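The Case for the Borrowed Table

The Conderwood Tabletop Society is often asked why it does not own a permanent gaming room. Members raise the question every spring, usually after one of them has visited a club with fixed tables, painted walls and a cabinet for every army. The question deserves a fuller reply than it has been given at meetings, and the following is offered as the opinion of the author alone.

A dedicated room is a fine thing. It allows terrain to remain in place between sessions, and it protects fragile figures from being packed and unpacked each week. A campaign that would take a whole weekend may be played in short evenings with the board left exactly as it stood. Those who have such a room at home should enjoy it without guilt. The difficulty begins when the room is treated as a requirement of the hobby, and when new players are led to believe that they cannot host a game until they have one.
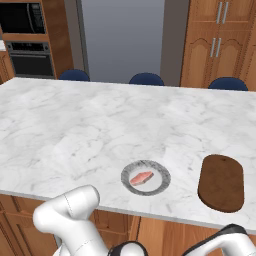
Credit: Shabnam Rind

Most of us learned to play on furniture that was meant for something else. The Society's first historical league was run entirely in members' homes, and its scenarios were written to suit. Anil Unnithan, who drafted the original league rules, set a limit of two hours for each game and allowed no more than six units to a side. These limits were practical at first. In time they shaped the way people played. Deployment became quicker, reserves were used with more care, and players who had never finished a large battle found themselves reaching a result on an ordinary Thursday evening.

There is a tendency in current rulebooks to move in the other direction. The published scenarios assume a very large table, a full day and a collection built over many years. The photographs in them are handsome, but they set a standard that few households can meet. Parveen Rana has argued in our newsletter that large games are what draw people in, and that a small board with a handful of figures will never have the same effect. She is right that spectacle matters. A convention table with hundreds of painted figures brought many of our members to the hobby, this author included. It is less certain that spectacle keeps them. In our own records, those who stay are the ones who found a regular opponent early.

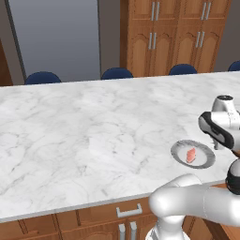
A marble-topped kitchen island with wooden cabinets below.

Storage is the stronger objection. A player without a room must carry, stack and put away, and resin hills do not forgive careless handling. The Society has tried several answers over the years. Fabric mats have proved the most durable, and they roll into a closet corner. Modular boards look better but are heavy, and their edges chip. Samina Chaudhry's desert set, built on thin panels that stack flat, remains the best compromise the author has seen – and it was made for the price of one commercial kit.

It should also be said that a permanent room is rarely as permanent as its owner expects. Children arrive, parents move in, and work comes home. When the room is lost, the gaming often stops with it, as though the two had been the same thing. A group accustomed to setting up anywhere is less exposed to such changes.

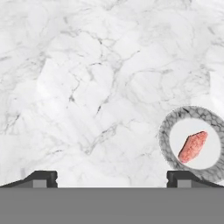
The Society would do better to spend its funds on a shared terrain library than on a lease. Two crates of good scenery, properly labeled and available for loan, would serve more members than a hall that stands dark on most nights of the week. A simple sign-out sheet would be enough to manage it. Naheed Naqvi has already offered her woodland collection as a beginning, and others may follow if the proposal is adopted.

None of this prevents a member from building the room of his or her choice. The question before the Society is where its common money should go, and the author hopes that the terrain library will be placed on the agenda for the July meeting.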